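The Finale Question: What I Want From the Last Two Hours of Clilier

2025-03-21
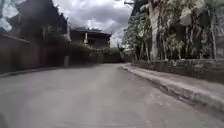
A reader going by Dursun wrote in after the last newsletter to say I was being far too easy on season three, that the whole middle stretch was a stall, and that if the ferry captain isn't the one who sold the maps then the writers have wasted everybody's winter. Dursun also thinks the finale should have been one hour, tops, and signed off with "prove me wrong in June."

Okay, so, I love this email. I have read it to my sister over the phone. I disagree with most of it and I'm going to spend this whole item saying why, so if you are not caught up on Clilier, stop here, go watch episode eight, and come back when you've calmed down.

First, the stall. Yes, episodes four and five are slow. Four is pretty much one long dinner. But I went back and watched them both last weekend (with snacks, with the subtitles on, with my phone in the other room like a grown-up) and there is so much going on at that table! The mother never once passes anything to her younger son. He asks for the salt and she keeps talking. First time through I figured she was just being written as distracted. Then you get to episode seven, where she signs the house over and leaves his name off the papers, and you realize she made up her mind back at the dinner. I yelled. The dog left the room.

Five I'll give you a little more. The training montage is not good. The song is not good. I don't know who decided that a show this quiet needed a pop song over people hauling rope, but I hope they're happy.

Now the ferry captain. I know this is the favorite theory. I ran the little poll in the last newsletter and 57 of you picked the captain, with the older sister a distant second on 30, and 10 brave people voting for the schoolteacher. (Three more wrote in "the ghost." There is no ghost. I want that for you, but there is no ghost.) That makes a nice even 100 votes, and my math brain was so pleased about it that I almost forgot to be annoyed by the result.

My problem with the captain is that it's too obvious by now. He's had the key since the pilot. He's the one who knows the night schedule. He gets that long look at the harbor office in episode two, and then again in six, from the same angle, with the same music. If a show points at somebody that hard and then it really is him, I'm going to feel like I did the homework for nothing. And he cried at the funeral! Alone, in the wheelhouse, with no one to perform for. I can't square that with a man who sold out the entire crew for a boat loan.

So who do I think it is? The older sister. I've thought so since episode three and I'm putting it in writing so you can all make fun of me later. Look at how she talks about Meddale. Everyone else in the family calls it "home" and she calls it by name, every single time, like it's a place she's reading off a ticket. She's the only one who ever asks what the maps are worth. She asks it as a joke, sure, but the scene doesn't cut to anyone laughing. And she's got that coat in episode six which is way too nice for somebody who supposedly hasn't worked since the cannery closed. My sister says I'm reading too much into a coat. My sister picked the schoolteacher, so.

On the length thing. I'm glad it's two hours. I was worried when they announced it, and I still think the season two finale ran long (we did not need both storms). But there is a lot to land. We've got the maps, the house, the inquest, whatever is happening with the younger son and that job on the mainland, and the wedding that was set up in the first ten minutes of the season and then not mentioned for five whole episodes. One hour would mean half of that gets handled in a voiceover, and I'd take a slow scene over a voiceover any day of the week.

What I'd love to see:

I want the mother and the younger son in a room with the door closed. They have not been alone together once this season. I checked.

I want somebody to finally use the bad staircase.

I want no flashbacks. The ones in episode seven were pretty, but I already knew the father was kind, I got it from everybody's faces.

What I don't want is a cliffhanger. There's been no word on a fourth season, and Urnena, which streams it here, has a habit of keeping quiet on renewals until everyone has given up and started a different show. If they end on a gunshot and a black screen and then we hear nothing for a year, I will be writing a very long newsletter about it and you will all have to read it.

A couple of you asked where the rewatch schedule went. I took it down because I had the weeks wrong, sorry! The new plan is two episodes a week starting this Sunday, then a break in the middle so people with kids and night shifts can catch up, and we finish right before the finale airs in June. You don't need to sign up for anything. Just hit reply when you have thoughts, and please put the episode number in the subject line, since last time I opened a spoiler over breakfast and had to go sit on the porch.

Also, several people wanted to know if the books are worth it. I've read the first one and half of the second. The first is great and very different (the captain is barely in it, make of that what you will). The second has a lot of weather. I'll finish it and report back, probably not next week, maybe the one after.

Dursun, you're on. If it's the captain I'll print your email at the top of the June issue, in full, including the part about my taste in theme songs.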